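Seasonal Service of the Pallomo Sweeper at Abella Park
Posted by Manuela Marchetti, 29 November 2018

The following notes concern the unit assigned to the east lot and were written during the service period, while the details were still fresh. 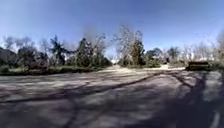 Background

The Pallomo is an autonomous sweeper of the small walk-behind class, supplied to the park by Hurton and driven by the Grundari control package. It has been my responsibility for two seasons. Readers who have followed this blog from the start will remember the commissioning posts, in which a good deal of space was given to docking. The present post deals with the machine in ordinary use and with the work needed before the winter schedule begins.

The unit entered service in March and reached 206 operating hours before it was withdrawn. The park's maintenance agreement calls for a full inspection at the change of season whatever the meter says. I support that arrangement. Paved ground under trees is harder on a sweeper than the hour count suggests, and most of what is worn on this machine was worn by twigs, seed cases and grit.

Condition on Withdrawal

The machine was brought in under its own power and washed down with a low-pressure hose. Hurton does not permit a pressure washer anywhere above the skirt, and the seals around the mast explain the restriction well enough.

The main brush was worn unevenly, with the bristles on the right noticeably shorter. The side broom was within limits. The hopper filter had packed with fine pale dust, the same sandy material that is carried onto the asphalt from the path. Both drive tires were serviceable. The rubber skirt had a tear at the front corner, small enough to have been missed at the weekly checks, for which I take responsibility.

No faults were stored in the drive controller. The perception log was another matter and is discussed under its own heading.

Mechanical Work

Osvaldo Palumbo carried out the brush replacement with me. The procedure in the service manual is correct, but the order of steps can be improved. Our sequence was as follows.

Isolate the battery and remove the key.
Raise the deck on the service stand and fit the locking pin.
Take off the skirt before the brush cover, although the manual gives the reverse.
Withdraw the brush from the idler side and clear the drive hub of wound material.
Check the hub bearing by hand for roughness.
Fit the new brush, then the cover, then the skirt.
Set the deck height against the gauge block.

The hub contained a quantity of plastic strapping and fine roots wound tightly enough to need a knife. Some of it had worked behind the bearing shield. The bearing turned freely but with a faint grinding that neither of us liked, and it was replaced from stock. The old one has been kept in a labeled bag for Hurton's technician.

The uneven brush wear was traced to deck alignment. The right side sat lower than the left by a visible margin when measured against the block. The adjusting nut had backed off, and the witness mark showed that it had moved. It was reset, marked again in yellow paint and added to the weekly sheet.

Sensors and the Matter of Shadows

The greater part of the service period went to the forward cameras. For several weeks the unit had been slowing, and sometimes stopping, on stretches of the lot that were plainly clear. Ada Gentile reviewed the stored clips and found that nearly all of the stops fell in hours of low sun, when the trees throw long branching shadows over the pavement. Where the shadows cross one another the surface reads as a lattice of dark lines, and the classifier was scoring parts of that lattice as fallen branches.

It would be possible to solve this by lowering the obstacle sensitivity. I did not authorize it. Real branches do come down in this lot, and a sweeper that drives over them will wind them into the hub described above or, worse, push them ahead of itself toward someone's feet. The machine's caution was reasonable. Its evidence was poor.

The lenses were examined first. A thin film had formed on the left housing, invisible from the front and obvious with a flashlight held to the side. It was removed with the supplied fluid and a clean cloth. Anyone who looks after a similar unit should adopt the flashlight check, and I regret not having done so earlier.

The ranging sensor was examined next. Grundari compares the camera result with the ranging result before it commands a stop, and a flat shadow should fail that comparison every time. In our case the ranging sensor had tilted slightly downward on its bracket, so that its lowest beams were striking the pavement well ahead of the machine and returning small heights where there were none. Shadow and ground return together were enough to pass as an obstacle. One bolt had lost its thread-locking compound. It was cleaned, treated and tightened to the value in the manual.

Calibration was then repeated on level ground with the target board. The first attempt was rejected by the software. Sveva Longo noticed that the board was leaning against its support at a slight angle, and the second attempt was accepted.

A further 3,000 images from the lot, all in low sun, were added to the local reference set. The supplier has been asked to confirm whether sets of this kind carry over when the package is updated. I have not yet received an answer and would be glad to hear from other operators on the point.

Route Review

The stored route was checked on foot by Amado Dalisay and me. Three changes were made.

The boundary at the sandy path was moved back onto the asphalt. The previous line allowed the side broom to touch the loose ground on each pass, and the condition of the filter is sufficient comment on that.

The keep-out area along the shrubs was widened a little. Growth at the base of the trees had reached the old line, and the broom had been clipping it.

The turning point nearest the painted marking was left where it was. Mr. Dalisay proposed moving it, on the grounds that the unit scrubs its tires there. I would prefer to see the wear over one winter before altering a turn that otherwise works. We did not fully agree, and his objection is recorded in the log.

Return to Service

The acceptance run consists of seven complete passes in supervised mode, with a person at walking distance holding the remote stop. Four of these have been completed in low sun. The unit slowed once, for a length of bark, and continued after the bark was lifted away. There were no stops on clear pavement. The remaining passes will be made on the next suitable mornings.

Battery performance was satisfactory. On return to the dock the unit held more than enough reserve for the winter route, which is shorter than the autumn one. The charging contacts were cleaned with a dry brush. They should never be greased, despite advice I have seen elsewhere.

Amended Weekly Sheet

The revised sheet takes 15 minutes for one person and now includes these additions.

Flashlight held to the side of each camera housing.
Paint marks on the deck nut and the sensor bracket bolts.
Front corners of the skirt, inside and out.
Hub cleared by hand with the battery isolated.
Filter tapped out, and replaced if the dust does not release.

The old sheets should be removed from the clipboard at the dock and placed in the binder. Spare skirts are on order. The part number printed in the manual is for the earlier deck, so please use the one written inside the cabinet door.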